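About Ladimum

Ladimum is a textile testing laboratory. We measure how toweling, bed linen and woven apparel fabrics behave in use and in laundering, and we report the results to mills, importers, hotel buyers and uniform suppliers. The company was set up in 2000 in one unit of the old Furnavcombe dye works and now occupies the whole ground floor of the same building.

We do not manufacture, finish or sell fabric, and we hold no interest in any company that does. Our income comes from test fees and from a small amount of training work.

What we test

Most incoming work falls under four headings.

Dimensional change. Samples are marked, conditioned, measured, laundered by the agreed procedure, dried by the agreed procedure, conditioned again and remeasured. Results are given separately for length and width. For toweling we also report skew, as a border that shrinks at a different rate from the pile area will pull the piece out of square.

Absorbency. Terry fabrics are tested as received and again after laundering. The two figures often differ a great deal, because softeners applied at the mill slow the uptake of water until they are washed out. Buyers who look only at the as-received figure can reject a good towel. We recommend that both be written into the specification.

Color fastness. Washing, rubbing (dry and wet), perspiration, chlorinated water and light. Change of shade and staining of adjacent fabric are graded by two trained assessors working separately under standard lighting. Where the two disagree by more than half a grade, a third assessor grades the specimen without seeing the earlier results.

Strength and wear. Tensile strength, tear, seam slippage, abrasion and pilling. Pile loss on terry is measured by mass, with lint collected at each drying cycle.

Fiber composition is offered as a supporting test. Analysis of restricted substances is not done at Furnavcombe. It is sent to a subcontract laboratory with the client's written agreement, and the report shows clearly which results were subcontracted.

Conditioning and sample handling

Cotton takes up and gives off moisture with the surrounding air, and its mass, strength and dimensions change with it. All physical testing is therefore carried out in a conditioned room held at standard temperature and humidity, with readings logged continuously. If the room drifts outside tolerance, testing stops and the specimens are conditioned again from the start.

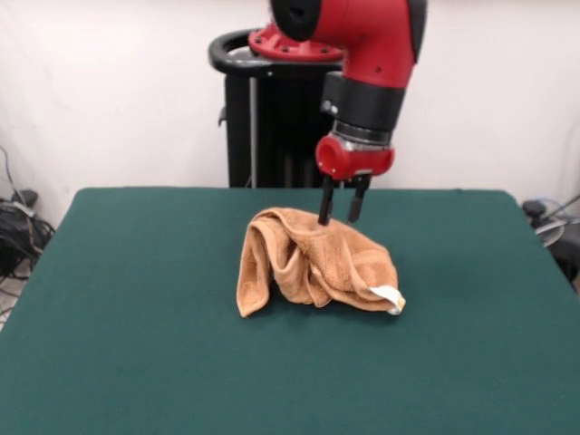
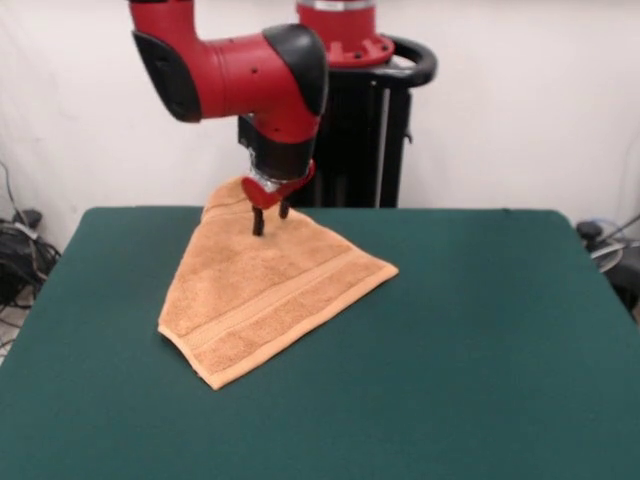

Samples are booked in on the day they arrive and given a number that follows them to disposal. We ask for full-width pieces wherever possible, with the warp direction marked, and for towels to be supplied whole. Specimens are not taken within 3 inches of a selvage unless the method calls for it. Where a sample is too small for the tests requested, we contact the client before cutting anything.

Retained material is kept for 18 months after the report is issued – longer if a dispute is open – and then shredded for recycling or returned at the client's cost.

Methods and reports

The current schedule lists 136 methods. The majority are published national or international standards. The rest are client specifications and a short set of in-house procedures, the best known of which is the Sultance cycle.

The Sultance cycle was written for hotel groups whose linen is processed in commercial tunnel washers and finished at high heat. Domestic laundering procedures understate the wear in that setting. The cycle sets out wash chemistry, mechanical action, extraction pressure and drying end point, and specifies interim measurements so that the rate of change can be plotted. The procedure document is available to clients on request. Results obtained with it are always identified as in-house and should not be compared directly with results from a published standard.

Every report states the method and its edition, the specimen preparation, the number of specimens, individual results, the mean and the measurement uncertainty. A pass or fail statement is given only when the client has supplied a limit in advance. We do not issue summary certificates, and reports may be reproduced only in full.

Vlachou training room

The Vlachou room is on the east side of the building, beside the sample store. Courses are run there for buyers, merchandisers and quality staff, usually in February and again in the fall. The standard course covers fabric construction, reading a test report, writing a workable specification and common causes of failure in terry goods. Class size is kept small so that everyone can grade fastness specimens and mark up a shrinkage sample.

Mills may also book the room to review failed samples with our technical staff. Retained specimens can be brought out for inspection if requested when booking.

Working with us

New clients should send a description of the product, its intended use, the destination market and any specification already agreed with the buyer. We reply with a test plan, sample quantities and a fixed fee. Turnaround depends on the tests chosen – multi-cycle laundering is the slowest – and is confirmed when the samples are booked in.

Complaints and technical queries are logged separately from sales contacts and answered in writing by the laboratory. If a retest shows that our original result was wrong, the report is withdrawn and reissued without charge, and every party named on the original distribution is informed.

Deliveries are received at the rear entrance of the dye works. Visitors should use the door on the street side.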